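Gripper Care at Clundance: Pads, Pivots and a Good Pile of Fabric

What a month it has been for the hand-held grippers! If you stopped by the Clundance workshop in March you probably found us with our sleeves rolled up and a jaw in pieces on the bench, and we loved every minute of it. Plenty of you asked how we keep these tools running so well on the Dauda project, so we are giving the whole item over to it this time.

The short version is pads, screws and clamp, in that order.

Pads first. The mesh on the inner face of each jaw does nearly all the work when you pick up cloth, and lint is its enemy. We brush ours with a dry toothbrush after every 60 picks, going along the weave and then across it. Fleece is the worst offender (our friends at Drunutlow swear it's towels, and we will happily argue about that all day). If brushing doesn't bring the grip back, swap both pads together. We tried changing one at a time last winter and the cloth kept sliding toward the older side, which drove everybody nuts.

Next come the screws near the pivots. Snug them by hand with the short driver, then open and close the jaws slowly and feel for any catch. Please don't lean on them! The arms are plastic and an overtightened screw makes the jaw drag. We check ours every 90 minutes of use now, and the new log sheet has a column for it.

The clamp mount on the side gets a wiggle test before each session. If it shifts at all, take it off, wipe both faces and put it back on.

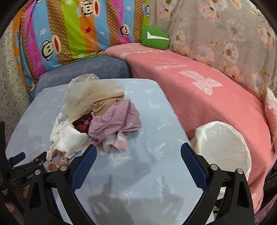

Then comes the fun part, trying it all out on soft things. Sheer fabric is a great first test, as a worn pad will slip on it long before it slips on anything thicker. Start with the jaws wide, come in from above, and close gently until the cloth bunches. We do the same with something crumpled and something folded, and mix up the order so no one gets too comfortable.

Our log at Gusska just passed 1,796 picks on one set of arms, with fresh pads every 400. We're thrilled with that! Spare pads are in the top drawer by the door, and the new brushes are in the blue tub next to it. Write the date on the bag when you open a fresh pair.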